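Zaugg Kitchen Pack for Statico – data card

Version 6, dated March 17, 2023. Maintainer: Mieke Jacobs, Flillwood.

Summary

Zaugg is a paid add-on for the Statico simulator. It supplies a tabletop kitchen, a single-arm robot with a two-finger gripper, and a set of recorded episodes for training and testing manipulation policies. All images are rendered. No real-world footage is included.

Contents

The pack holds 3,149 episodes in the training split and 439 in the held-out split. Each episode stores joint positions, gripper state, a short text instruction and rendered views from two viewpoints. Views are saved at 15 frames per second. Object meshes and textures ship in a separate archive and can be swapped without rebuilding the index.

Rendered views

Stove, moka pot and pan share one layout. The close view has a narrow field and may be blocked by objects near the lens.

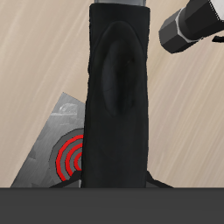
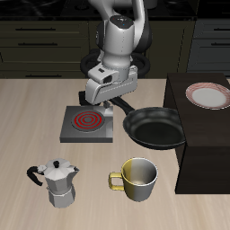
Burner state is stored as a Boolean and drives the stove texture directly. There is no heat model, so object temperature should not be inferred from any field. Contact forces are logged at the fingers only.

Loading

Unpack both archives into the same folder and point the Statico asset path at it. The Fludunen loader reads the index file and returns episodes in recorded order – shuffle on your side if you need to. Older loaders skip the text instruction without a warning.

Known issues

Handles with thin collision meshes can slip through the fingers at high closing speed. Reduce the step size or use the coarse mesh set. A fix is planned for August.

License

One license covers one site. Trained weights may be shared; meshes and raw episodes may not.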